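Progress report to the Pendura Fund
Tarkville House refurbishment, second stage
15/07/2020

Thank you, first of all, for your patience over the past few weeks. I had meant to get this to you at the end of June and then the painting ran on a little, and it seemed kinder to wait and tell you where we had got to than to send something half cooked. I am glad I did, as there is a good deal more to report now than there would have been then.

You will remember that your grant covers the ground floor rooms on the garden side, and that the second stage was to be the one everybody would notice: walls, ceilings, woodwork, and getting the rooms back into a state where people would want to sit in them. The first stage was all pipes and wiring, and very dull to write about, so it is a pleasure to have something more cheerful to put down this time.

All 4 rooms have now been decorated. We went back and forth over colour for longer than I care to admit. There was a strong feeling in favour of a soft green, and we did get as far as trying it on one wall, but the rooms do not get a great deal of sun in the afternoon and it looked rather gloomy by teatime. In the end we settled on white for the ceilings and a pale off-white for the walls, and I think it was the right decision. The rooms feel taller, if that makes sense, and there is none of that brownish tinge we had all grown so used to.

The door frames took the most time. They are the old moulded sort, with steps and grooves all the way round, and years of paint had filled the grooves in until you could hardly see the shape. Figueiredo, who did the decorating for us, quoted for two ways of doing them - sanding down and repainting, or taking them out and putting in plain new ones. The plain ones would have been a little cheaper. We asked for the old ones to be kept, and I hope you will agree that it was money well spent. The lines show up beautifully now with a fresh coat on them.

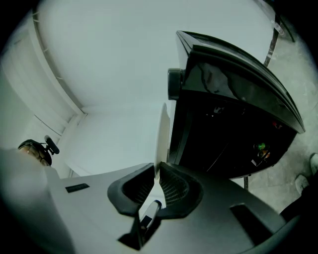
Moving everything back in has been slower than the plan allowed for. While the work was going on, the larger things were kept at the Kendov store, and they came back to us in 2 loads. The smaller boxes had been stacked in the upstairs corridor, and I am afraid the labelling was not all it might have been. We have found the curtain hooks, after a long search, in a box marked "kitchen, misc." The tablecloths are still missing but I have not given up on them.

We have tried to be sensible about what goes back. It would have been very easy to fill the rooms up again exactly as they were, and before the work started you could barely open the cupboard in the end room for spare chairs. So we have been through things a room at a time, keeping what is sound and used, passing on what is sound and not used, and taking the rest to the tip. I had expected some grumbling, and there was a little over the old bookcase, but people have been very good about it on the whole.

On the money, I am pleased to say we are close to where we should be. The decorating came in at the quoted price. Storage cost £200 more than we had set aside, as the second load had to stay longer while the paint was finished, and I should like to ask whether this might be met from the small sum left over from stage one. I can send the receipts whenever you would like them, and the full table of spending will come with the final report as agreed.

What is left to do is mostly small. Curtains need to go up in the two front rooms, there are door handles to refit, and one patch of skirting behind the radiator in the end room was missed and wants a second coat. The floors will be cleaned and polished once the last of the boxes has gone, and I would sooner do that once and do it properly. After that there is only the notice board, which is waiting for somebody to decide where it should hang.

If you would like to come and look round before the final report, you would be very welcome, and I can fit in with whatever suits you. The side entrance is the better one to use at present, as the front hall still has dust sheets down.

With warm thanks again for your support,

The project coordinator
Tarkville House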